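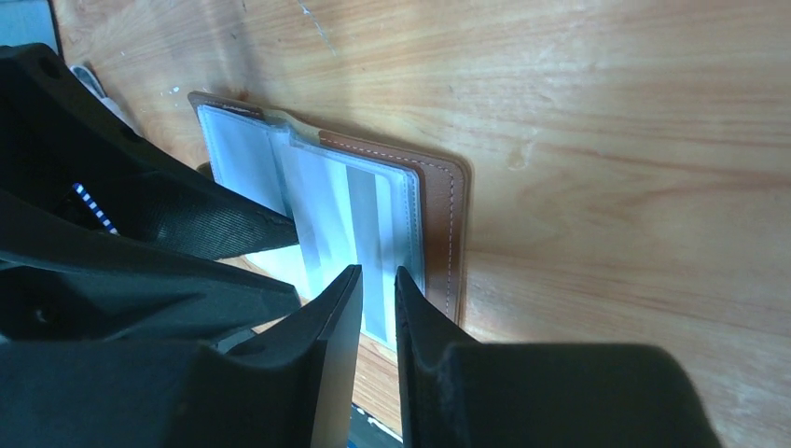
4.3 Wrist view check and grasp tuning (thin, flexible items)

Do this after 4.2 (hand-eye calibration). If you skipped 4.2 go back, numbers here mean nothing without it.

1. Start the Jendura server, then the viewer. Order matters. Viewer first = blank window, no error.

2. Open Streams > Wrist. Both fingertips should show in the lower half. If not, wrong stream or the image is flipped, see 3.1.

3. Lay one item open on the table. Card holder, small notebook, anything with floppy pages.

4. Load profile thin_flex. Set approach speed to 28 percent, leave the rest alone for now.

5. Turn on the mask overlay. Mask has to cover the leather AND the clear sleeves. Sleeves pick up glare and the segmenter likes to drop them. Lower the mask threshold 2 steps at a time untill they come back. Don't go under 70.

6. Press Plan only. Check the ghost fingers in the viewer. Tips closing on a single sleeve = bad plan, hit Replan.

7. Happy with it? Execute. Hand near the stop button.

CAUTION: Plan only does not lock the arm. A queued Execute from another client will still run. Close other clients first.

Note: dark fingers throw shadows on the table and the mask may grab those too. Use the self-filter (Perception > Robot mask), not the threshold.

Note: after 6 failed replans the planner drops to the default profile without teling you. Reload thin_flex by hand. Bug is open, Selorm Laryea has it.

8. Save as a new profile. Do not overwrite thin_flex, the Mulgate cell reads the same file.

Logs go to the Bawa folder under your user name. Problems with step 5, send the log to Firdevs Soylu plus the threshold you ended on.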